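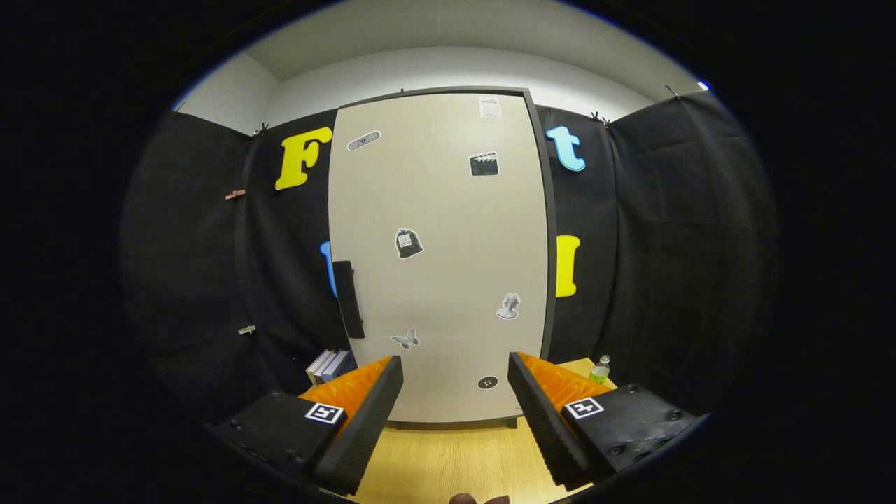

PRODUCT NEWS – DOORS AND HARDWARE

Dolteck Adds Wider Frame Profile and Quieter Closing Hardware to Brommont Interior Door Range

Revised line covers offices, clinics and schools; orders open in April

Dolteck has revised its Brommont range of interior swing doors for commercial buildings. The update adds a wider frame profile, a new perimeter seal, a changed hinge reinforcement and a closer with separate control of sweep and latch speed. The existing Brommont frame stays in production and will be sold alongside the new one.

The wider profile is intended for walls with two layers of gypsum board on each side, a build-up that the original frame could accept only with a separate extension piece. The extension had to be ordered as its own line item and fitted on site before the casing went on. With the new profile it is no longer needed. Frames ship knocked down as standard, with welded frames available to order.

"Most of the calls to our technical desk were about wall thickness," said Aravind Sastry, product manager for interior doors at Dolteck. "Installers were shimming the extension piece and then finding that the casing did not sit flat. We looked at improving the extension and decided to change the frame."

Seals and sound

The perimeter seal is now a single continuous gasket seated in a groove in the frame stop. The earlier version used adhesive strips at the head and jambs, with mitered joints at the two upper corners. Dolteck's own inspection of returned frames found that the corner joints opened before the rest of the strip showed wear. The new gasket can be pulled out and replaced by hand without removing the door leaf.

An automatic door bottom is available on all leaf sizes. It is mortised into the lower edge and drops when the door reaches the closed position. Drop distance is set with a hex key from the hinge side. Where no door bottom is specified, the leaf is supplied with a plain lower edge and may be trimmed on site within the limits given in the installation sheet.

Sound ratings for the full assembly depend on the leaf core, the seal option and the wall around the opening. Dolteck will supply test reports on request and advises specifiers to compare assembly ratings, as leaf ratings alone do not include leakage at the frame.

Hinges and closer

Hinge reinforcement plates have been lengthened and are now fastened through the frame at 5 points. Hinge locations have not changed, so a leaf from the earlier range can be hung in a new frame of the same nominal size. The reverse also applies, except for leaves fitted with the automatic door bottom, which require the new stop.

The closer is surface mounted and non-handed. Sweep speed and latch speed are adjusted by two separate valves, both reached from the front once the cover is off. Backcheck is optional. The closer body uses the same screw pattern as the previous unit.

Pulls and finishes

Vertical pulls are offered in three lengths and may be through-bolted or back-to-back mounted. Pull location is set at the time of order and drilled at the factory. Leaves can also be supplied undrilled with solid blocking on the lock side. Lever sets and mortise locks from other makers can be used if a template is sent with the order.

Standard leaf colors are white, light beige, pale gray and a mid-tone oak pattern. Frames are supplied in white, dark gray or primed for field painting. Frame and leaf colors can be mixed at no added cost. Other colors are available and carry a longer lead time.

First installation

The revised doors have been installed at Parkgate, a mixed office and clinic building where Darwish is general contractor. The order covered 168 openings on the upper floors. The building will take 587 Brommont doors in total when the lower floors are fitted out, with the earlier frame used in the service corridors and the wider profile elsewhere.

Omar Aoun, site manager for Darwish, said the main saving was in sorting and handling. "Before, we had a frame pallet and an extension pallet, and they did not always come up on the same hoist," he said. "Now the opening number on the frame is the only number the crew has to look for. We did ask for the labels to be moved to the hinge jamb, and the second delivery came that way."

The label change has been adopted for all orders. Each frame now carries its opening number, handing and wall thickness on the hinge jamb, in a spot covered by the casing after installation.

Availability

The revised catalog lists 1244 combinations of size, core, frame and hardware preparation. Orders open in April through existing distributors. Stock sizes in standard colors will ship first, followed by welded frames and non-standard colors. Replacement gaskets will be sold separately in boxed coils.

Installation sheets, hardware templates and frame section drawings can be requested from the Dolteck technical desk. A recorded walkthrough of the closer adjustment procedure will be sent to distributors along with the new price list.

About Dolteck

Dolteck makes interior doors, frames and related hardware for commercial and institutional buildings. Its products are sold through distributors and direct to contractors on larger projects.

Press contact: Dolteck Communications, Interior Doors Division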